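Projects / Cemgate / Notebook / August
2 min read

Sunday, bedroom set, cloth folding

Continued with the black cloth on the bed, two hand-held grippers. The target from Pirjo is 200 good episodes of folding before we change to another garment. Fotis wants the patterned sheet to stay, so that the model does not learn that a bed is always one plain color. I agree with him, but the labeling will be slower, the stars and stripes confuse the segmentation.

Rule for the end of an episode: bundle flat, jaws open, then wait two seconds before pressing stop. Adeel was stopping too early last time and we had to throw away four episodes. 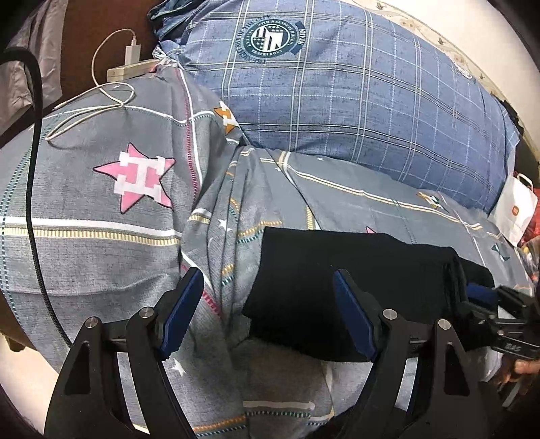 Folded bundle, near gripper with jaws open.

I also want to write down the grasp problem. If the operator takes the cloth too deep, the pads take the sheet together with it, and the episode looks correct until one checks the wrinkles. Better is to lift a small ridge first and close on this ridge only — slow, with the fingers almost vertical.

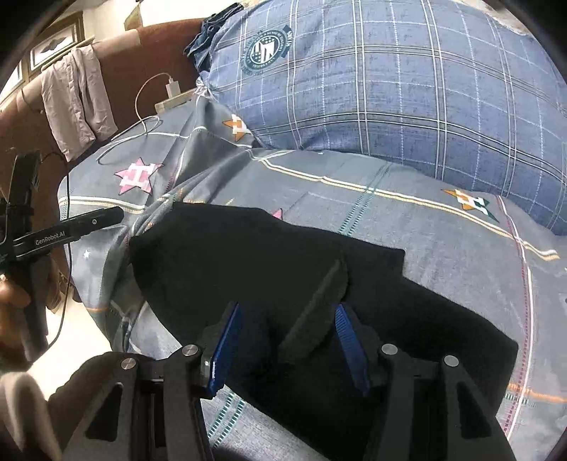

Pentti thinks we should keep the bad grasps also, with a separate tag, and let the training decide. I am not sure. For now I put them in the folder "sheet_caught" and leave them out of the main set.

To do: ask İlker if the time offset between left and right gripper is fixed in the new export. Check disk space before the next session.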